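Progress report to Parnetti, second period
Project: Jiken - end effector comparison for soft and household items
Reporting month: August

1. Status

Work package 2 (soft object handling) is under way and on schedule. Work package 1 closed with the rig acceptance. Two hand types are under comparison, the multi-finger Kasten hands and the Lollaren parallel gripper, using a shared object set of tableware and plush items.

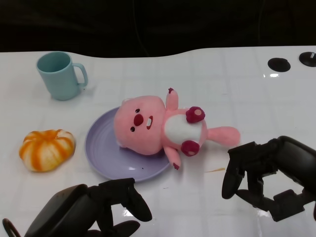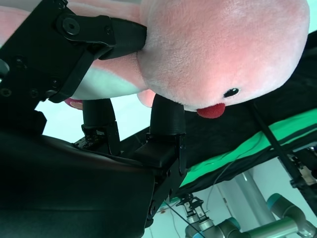
2. Work completed

The trial software now logs finger position, motor current and camera images against a single clock. The earlier version kept separate logs, and matching them by hand took up most of an afternoon per batch.

A total of 493 grasp attempts have been logged this period. Of these, 82 were excluded from analysis. Most of the exclusions came from one batch recorded with an outdated hand-eye calibration; the remainder were operator stops. The excluded files are kept in the archive, marked as such.

3. Findings to date

Plush items are the harder case for both hand types. Motor current rises slowly as the filling compresses, and the contact threshold set for rigid items triggers late. We replaced the fixed threshold with a slope test over a short window. The slope test behaves well on the parallel gripper. On the multi-finger hands it still gives false contacts when two fingers close at different speeds.

Plates remain difficult for the parallel gripper when approached from above. An approach at the rim is being tested. Mugs have given little trouble with either type, provided the handle direction is estimated correctly.

Glare on glossy surfaces affects the depth estimate from the head camera. Lower exposure helps but costs detail on dark objects. The wrist camera is less affected, but its view of the object is often partly blocked by the gripper after closing. We do not propose to move it before the end of the work package, as this would break comparison with the data already recorded.

4. Budget

Spending is within plan. One unplanned item was charged to consumables: replacement finger pads and cables, 1866 in total. No transfer between budget lines is requested.

5. Risks

Finger pad wear on the parallel gripper is faster than expected. Pads are now changed after about 30 hours of operation, and the change is noted in the log. Delivery time for spare Kasten finger joints is long - one set is held in stock and a second is on order.

6. Next period

- Repeat the excluded batch with the current calibration
- Tune the slope test separately for each finger of the multi-finger hands
- Complete the rim approach trials for plates
- Send the draft data format to Parnetti for comment before work package 3 starts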